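Fitting a knit sleeve over a robot hand and forearm

A sleeve keeps dust and stray thread out of the wrist joint and holds the cable bundle against the forearm. The procedure was written for the Fandetar hand on the workshop arm at Wotcombe. It applies to any hand with exposed finger hinges, provided the wrist is narrower than the palm.

Materials: one length of black ribbed knit tube, two elastic bands, a blunt needle, and heavy polyester thread.

1. Power down the arm and wait 3 minutes before touching the wrist.
2. Cut the tube 70 mm longer than the forearm cover. Knit shortens as it widens.
3. Fold the lower edge inward 12 mm and stitch it with a loose zigzag. A straight stitch will break when the cuff is stretched over the palm.
4. Curl the fingers by hand and pull the sleeve on from the fingertip end. Straighten the fingers once the cuff has passed the knuckles.
5. Secure the upper end with both bands, 18 mm apart.

With the arm parked fingers down, check that no fabric lies between the finger segments.

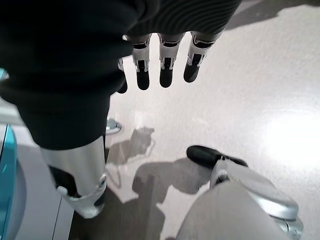
Fingers pointing down below the ribbed sleeve. Dark fabric partly covers the leftmost finger.

Fabric resting against a finger is acceptable at standstill. Fabric inside a hinge is not. Run each finger through its full travel at the lowest speed setting, with one hand on the stop button. If the knit catches, move the cuff up and repeat the test.

Pirjo Kallio's version replaces the upper band with a hook-and-loop strap. It is quicker to remove but adds bulk at the elbow. Wash the sleeve cold and dry it flat.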